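Kivden hangers and clothespins: a long look at a small laundry set

Posted 2025-01-12

I have been hanging things up indoors since we moved to Mukia, where a towel put out on a November morning is every bit as damp when you bring it in at supper (damper, some days), and in all that time I'd never given one minute's thought to what I was hanging them with. Wire hangers from the dry cleaner, a cookie tin of old wooden pins that had belonged to somebody's aunt, a chair back when all else failed. Then a whole row of dish towels slid off onto the floor on the same evening two of the pins came apart in my fingers, and I went online in a temper and bought the Kivden set from Hunt.

The set is 5 plastic hangers and 20 plastic clothespins, and you don't get to choose your colors. I got pink hangers and purple pins, with which I am delighted! My sister got a dull green and has been a little sour about it ever since.

The pins

I'll start with the pins, as they were what I needed most. They're a good deal chunkier than the wooden sort. The purple is bright, a real grape-candy purple, and the plastic is smooth with a slight gloss to it. There are slots along the arms, and I did wonder at first whether they would make the thing flimsy, but I've been squeezing these for weeks now and the arms feel as stiff as the day they came. A thin ring of golden-brown wire loops around the place where the two arms meet, and that bit of wire is the part I always look at first when I pick up a pin in a store. On the old wooden ones it was forever working its way sideways. On these it has stayed where it belongs, apart from one that I stepped on, and I can hardly hold that against Kivden.

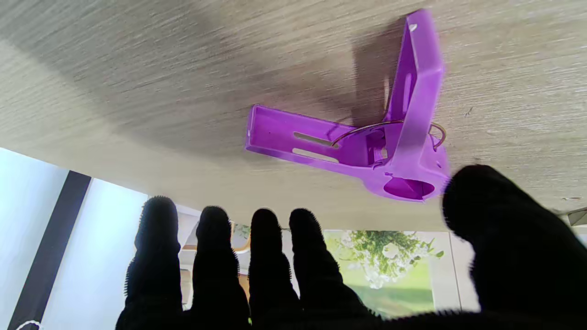 How they hold

Well, and that's the main thing, isn't it? They hold very nicely on thin and medium cloth: dish towels, pillowcases, T-shirts, the kids' pajamas. The grip is firm but you don't need strong hands to open one, and my thumbs are not what they were, so I notice these things. I do find they leave a faint little dent on a knit collar, so I pin those at the hem now.

On thick towels I'm less sure. If I fold a bath towel over twice and try to get a pin around the whole bundle, it creeps. It'll stay for a while and then you hear a small click from the other room and there's your pin on the floor. One layer is fine, two is fine if the towel has seen some years, but three is asking too much. For the big stuff I've gone back to draping and leaving the pins out of it altogether.

One small complaint while I'm here — the pins come in a paper sleeve that tears the first time you open it, and there's nothing to keep them in afterward. Mine live in the cookie tin. A little drawstring bag would have been kind, at this price.

The hangers

I expected to like the hangers less, and they've ended up being the part I reach for every day. They are plastic with a curved silver metal hook, and the hook is what makes them for me. I've had all-plastic hangers where the hook opened out a bit more each month until it was practically a straight line. A metal one goes over a wooden rod with a nice definite feel and sits there.

The lower bar is worth a mention too. Some of the cheap ones leave it off, or make it so skinny that it puts a crease right across whatever you hang. I use mine for hand towels and washcloths as much as for shirts, and a fuzzy towel hangs over it in a good flat rectangle, with only a bit of a wrinkle along the bottom. You do want to even up the two sides when you put it on, or the heavier side will slowly win.

I hang mine on a Kamholm rail, the light wood kind with a rod above the tabletop, bought separately and years ago. It's on the low side, I'll admit. A hand towel folded over the bar comes down nearly to the table, and anything longer has to go over the shower rod upstairs. But I like having it near the big windows, where there's light all morning, and the pink does look cheerful against the wood.

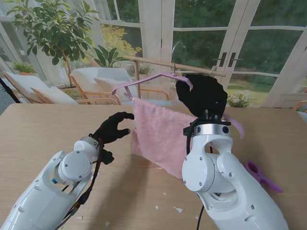

What I'd change

Besides the bag, I wish the hangers had notches at the shoulders. Strappy tops slide right off unless you pin them, and then you've used up two pins on a garment that weighs nothing. I also think the proportions of the set are a little off for a family. I'd happily trade a few pins for another couple of hangers, and Hunt doesn't sell the hangers by themselves (I asked, and they were very nice about it).

Then there's the money. I paid 50 dollars, which made me swallow hard for a box of laundry things, and if you only dry a shirt now and again I really wouldn't. There are more than 2,000 ratings on the Hunt page, and a fair number of the grumpy ones are grumbling about the price and nothing else. I see their point! But I use the set every single day from fall to spring, and I've stopped finding pillowcases behind the radiator.

Would I buy it again?

Yes, though I'd wait for a sale. Four stars from me, and the missing star is for the paper sleeve and the slippery shoulders. I'll come back and add a note if the sun fades that purple over the summer — the old blue pegs we had on the porch went nearly white by their second year, so I'll be keeping an eye on these.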